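About Jendero

Jendero is a shared place of work and learning, founded on the belief that practical skills are best acquired at a table, among other people. Our premises provide 1,176 square feet of open floor, together with a smaller meeting room that members may reserve.

The main room is furnished simply. Large wooden tables serve most activities, from sorting and matching small pieces to assembly and finishing.

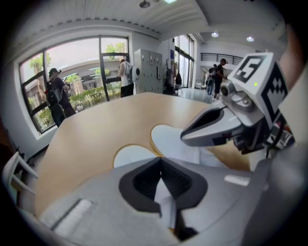
Each table seats 6, and places are assigned at the start of a session. Members are asked to return all materials to the lockers before leaving — the room is used by more than one group on most days.

The building retains much of its earlier character. Exposed brick has been kept on one wall, and the ceiling panels were left in view when the interior was painted white. Tables and chairs may be moved to suit the work at hand, provided that the glass doors remain clear. 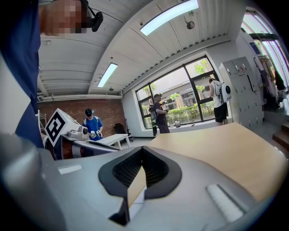
Programs and Membership

Jendero offers two programs, Pinto and Wostent, each limited to 20 participants. Applications for the next term close in June.

Page last reviewed May 4, 2023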